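Plollon (method)

Plollon is a training method for humanoid robots that do furniture tasks – drawers, doors, shelf bins. It was first written up by Yến Vương and Wilson Sánchez at the Marinho lab in Vallville, in a short report from February. The name has no meaning, according to the authors.

Overview

Most policies of this kind learn the whole task in one go: walk up, open, reach in, lift, place. Plollon splits a recording wherever the state of the furniture changes. Drawer closed is one segment, drawer open is another. Each segment gets its own small policy, and a switching network picks between them at run time. Segments overlap a little so the arm dosen't freeze at the handoff.

Training data

The base set has 400 recordings, all teleoperated. 200 of them are drawer tasks, the rest doors and bins. Fixed cameras only, no wrist view. Recordings with a failed handoff were kept in and labelled as failed – an unusual choice, see Criticism.
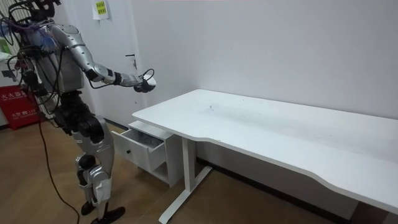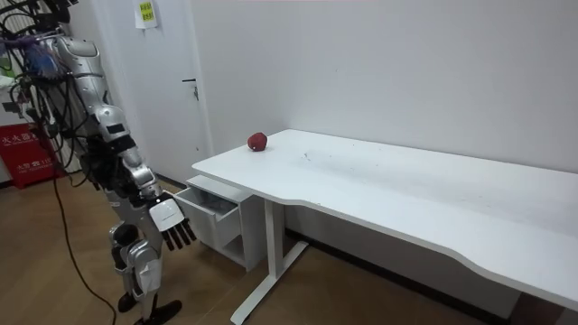 Humanoid at the desk, top drawer of the small cabinet open in both.

Switching is the hard part of the method. The network sees one image at a time plus joint angles, no memory of earlier frames. So it has to tell from a single view where in the task it is. An open drawer alone is not enough, it looks the same before a pick and after a place. The report's answer is to use the contents: gray object lying in the drawer, one label; drawer empty and a red object on the desktop, a different one. Works as long as the camera can see into the drawer. With the front turned away the labels get mixed up, and the authors say so.

Results

On drawer tasks the split version was run for 378 trials. Full success in 119 of the hardest setting, where the start position of the robot was changed between trials. No figure given for the easy setting. Most failures were at the switch, few during the reach itself.

Comparison with Grika

Grika is the older single-policy method from the same lab. Same robot, same recordings, no segments. Simpler to train and better on doors, where there is nothing inside to look at. Plollon does better on drawers and bins. Sánchez has since tried a mix of the two, unpublised.

Criticism

Segment borders are marked by hand. Slow, and two people marking the same recording don't always agree. The failed recordings may also teach the switch to expect failure – Vương has answered that removing them made recovery worse, but the test behind this was not included in the report.

See also: imitation learning, task segmentation, teleoperation

Last edited Thu 18 June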